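4. What happens to the deposit when a tenant moves out

I'll come clean about my own starting point, as it coloured the questions I asked. I rented in Wirkow for most of my twenties and I lost part of a deposit over a kitchen blind I had never touched. So when Hanna Bednarek and I sat down to plan the interviews I was expecting to hear a lot about greedy landlords, and Hanna (who lets out her late aunt's flat) was expecting to hear a lot about filthy ovens. We agreed to put both lists in a drawer and begin every interview with the same open request: tell me about the last time somebody moved out.

We spoke to 28 people in all, a mixture of tenants, small landlords and the staff of letting agencies, in Wirkow and in the coastal towns of Dravania where the summer lets are. Carmela Urquijo did most of the coastal ones. I did the Wirkow ones, usually in people's own kitchens, and I have to say people are very generous with cake when you ask them about their deposits.

4.1 The check-out visit

Nearly everyone described the check-out visit as rushed. Agents tend to fit them in between viewings, and tenants tend to have a van waiting outside. One tenant remembered handing over the keys on the pavement, with the agent already on the phone to the next applicant, and then getting a list of deductions by email two weeks later. She had no idea whether anybody had gone upstairs while she was there, and by the time she read the list she was living in another town.

Landlords told us the same story from the other end. Several had never attended a check-out in person. They relied on whatever the agent wrote down, and what the agent wrote down was often very short. "Carpet marked, bedroom" was the entire entry in one report that a landlord dug out for me. Which bedroom? How badly? Was it marked when the tenant moved in? She didn't know either, and she'd gone ahead and claimed for the whole carpet on her agent's advice.

The agency staff were franker than I had expected. A lettings negotiator at Stanciu, the largest of the agencies that took part, said that she could do a decent check-out of a furnished two-bedroom flat in an hour and was usually given half that. She didn't blame the firm particularly – everybody's diary looked like hers in the busy months. What she did instead was go straight to the oven, the mattress and the bathroom sealant, the places where arguments start, and skim the rest. I liked her a lot, and I also thought about my kitchen blind.
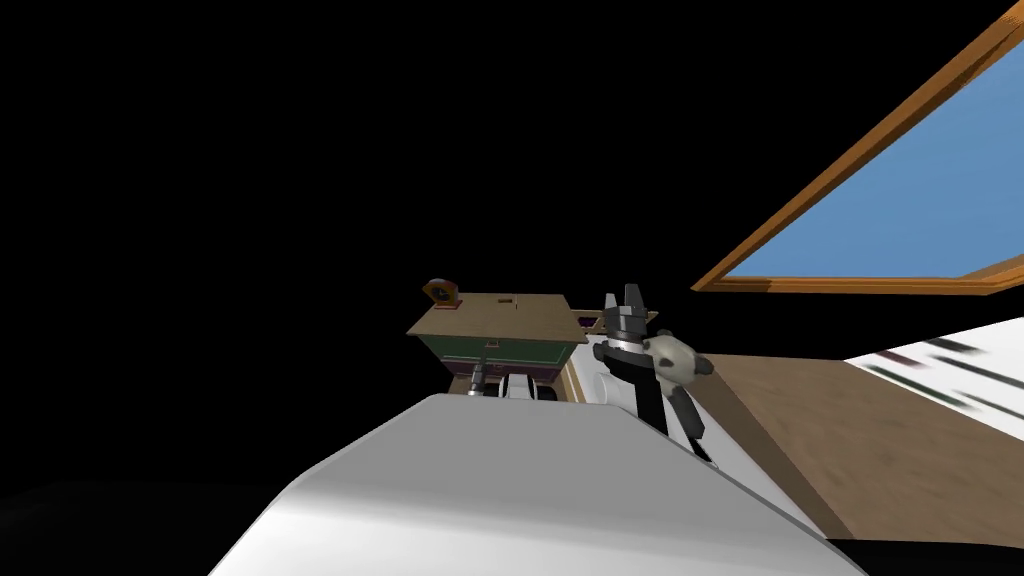 Who pays for the inventory if the agency arranges it?
The landlord normally pays for the inventory at the start of the tenancy, and the cost of the check-out report is split or charged according to what the tenancy agreement says. Tenants should ask to see that clause before they sign.

That question came up so often in the interviews that we ended up putting the answer on a slip of paper and leaving it behind. Very few tenants had known there was a clause at all, and two of the landlords had been paying for both reports for years under an agreement that said they needn't.

4.2 What counts as wear and tear

This is where I got most tangled up in the coding, and I'd like to be open about it. Dravania's tenancy rules say a tenant isn't liable for "ordinary use over time", and leave it there. Everybody we interviewed knew a version of the phrase, and everybody had filled it in differently.

For tenants, time was the part that mattered. If you've lived somewhere for four years then of course the hallway paint is scuffed, you've been walking up and down it with shopping. For landlords the word that mattered was ordinary. A scuff is ordinary, a gouge from a bicycle pedal isn't, and it makes no odds whether it was done in the first week or the last. I don't think either side is being unreasonable there. They're reading the same sentence and putting the weight on a different word.

Hermenegildo Ledesma, who did the second round of coding with me, pointed out that furnished lets make this much worse. In an unfurnished flat you're arguing over paint, floors and the odd door handle. In a furnished one you're arguing over a sofa, and nobody can remember what the sofa cost or how old it was when the tenancy began. We had originally lumped the two together in the codebook. We split them after he raised it, recoded the lot, and the pattern came out far more clearly: disagreements in unfurnished lets were mostly over cleaning, and disagreements in furnished lets were mostly over replacement value. If you've read the earlier working paper you'll notice that its table runs them together, and I'd ask you to use the version here.

Cleaning deserves a word of its own. Tenants who'd cleaned the place themselves were the most upset of anyone we talked to, more so than those who had lost larger sums over damage. One man had spent his last night in the flat scrubbing the shower tiles with a toothbrush (his own, he was keen to add) and was then charged for a professional clean. He'd have let the money go for a broken lamp. It was having his evening's work written off that got to him, and he was still cross when I met him.

4.3 Going to the scheme

Deposits in Dravania have to be lodged with a protection scheme, and for almost all our interviewees that meant Trustex. Either side can ask the scheme to decide a dispute, there's no fee, and the deadline for sending in evidence is 20 working days. On paper it's a very decent arrangement. Hardly any of the tenants we met had used it.

I asked why, and got a few sorts of answer. Some people hadn't realised they could. Some had, but thought it would turn into a court case and follow them to their next reference. And quite a few had done a sum in their heads and decided that the amount wasn't worth the bother, even when the amount was something I'd have happily bothered about myself. The highest deposit anyone reported was 3,000, for a large family house outside Wirkow, and that tenant did use the scheme and got most of her money back. She kept everything in a ring binder with coloured tabs, and she let me leaf through it for as long as I liked.

Landlords were warier of the scheme than tenants were. The common view was that the adjudicator always sides with the tenant. I can't test that with interviews and I'm not going to pretend to. What I can say is that when we asked those landlords to tell us about a case they'd lost, the missing piece was nearly always the check-in report. They had good records of the flat at the end and next to nothing from the beginning, so the adjudicator had nothing to compare. One of them told me this himself, halfway through complaining, and then went quiet for a bit and put the kettle on.
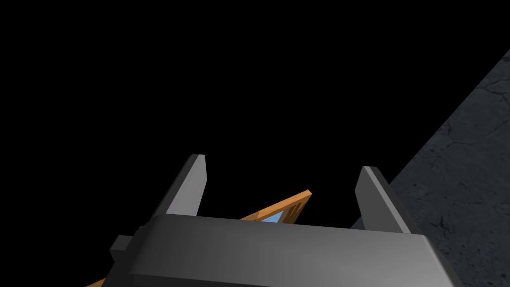

Figure 2. Two-fingered gripper seen from above and behind, computer-rendered view.

4.4 The agent in the middle

It would be easy to write this section as tenants against landlords, and in my first draft I did. Carmela sent it back with a good many comments in the margin, most of them saying "where's the agent?" She was right, so I went through the transcripts again looking only at who had spoken to whom.

In most of the disputes we heard about, the tenant and the landlord never exchanged a word. Everything went through the agency, and it changed a little on the way. A landlord would say she wasn't too fussed about the garden but would like it mentioned, and the tenant would get a letter listing the garden as a deduction. A tenant would offer to pay for a replacement shelf, and the landlord would hear that the tenant had admitted to damage. I don't read any of this as bad faith. Messages get passed along by busy people, and the soft edges are the first thing to drop off.

The few cases where the two sides did talk directly were settled quickly. I'd be careful with that, though. People who are already on good terms are more likely to have each other's phone number, so it may be the good terms doing the work.

On the coast it was different again. Many of the owners there live abroad and see the property for a fortnight in summer, so the agent holds the keys, orders the repairs, writes the report and chases the deductions. Jovita Escobedo, reading the draft for us, asked whether we could really call the landlord a party to the dispute in those cases. We went back and forth on it. In the end we've kept the landlord in as a party, as the money is paid to them, but the coastal cases are marked separately in the analysis and you can leave them out if you'd prefer to.

4.5 Some limits

Our tenants mostly came to us through a notice in the Wirkow library, and people who ring a number on a notice about deposits generally have something to get off their chest. The quiet, friendly move-outs are surely under-represented. We tried to correct for this by asking the agencies to pass our details to tenants whose deposit had gone back in full, and only Stanciu did.

The interviews on the coast were finished in November, when the summer tenants had gone, so what we have from them is from memory and by telephone. Carmela thinks the phone made them chattier. I found the transcripts a bit thinner than the face-to-face ones, particularly on what was said at the door, and I've leaned on them less in 4.1 for that reason. Indrek Mägi has since offered to let us sit in on check-outs with his own tenants, and the notes from those visits are taken up in section 5 alongside the agency reports.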